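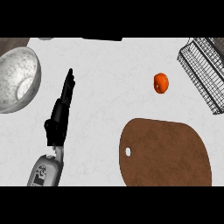 Throw-ins and Restarts: Frequently Asked Questions
Prerkcombe Junior Football, coaching resources

Who takes our throw-ins?
In the defensive third, the fullback on that side. In the middle third, the nearest midfielder. In the attacking third, the winger takes it unless a long throw has been called, in which case the designated thrower crosses the field.

What counts as a foul throw at under-12 level?
Both feet must be on the ground at release, on or behind the touchline. The ball is delivered with both hands from behind and over the head. A lifted back foot is the most common error. Possession goes to the other team, who throw from the same spot.

How far away must opponents stand?
At least 2 metres from the point on the touchline where the throw is taken. Players who jump in front of the thrower inside that distance should be cautioned.

Can a goal be scored directly from a throw-in?
No. If the ball enters the opponents' goal untouched, the restart is a goal kick. If it enters the thrower's own goal untouched, it is a corner kick.

Is there an offside offence from a throw-in?
Not if the ball is received directly from the throw. Offside applies again from the next touch by a teammate. Forwards often stay high after the first pass and get caught.

What is the "Riis" call?
Our short pattern. The receiver checks toward the thrower, plays the ball back first time and turns down the line. The thrower steps onto the field immediately after release. The nearest centre midfielder holds 10 metres inside as the second option.

How is it practised?
In groups of 3 on the near touchline: thrower, receiver and one passive defender. Each group completes 24 repetitions, changing roles after every eighth throw. The defender becomes active in the last block. Kosmas Nikolaidis has the session plan.

Does the thrower have to wait for the whistle?
Only if the referee has signalled for it, usually for a substitution or an injury. Otherwise play it as soon as a receiver is free.

Who do I contact about a rules query?
Oleksandra Chornovol, referee liaison. Queries on the new season's age-group modifications are answered from January.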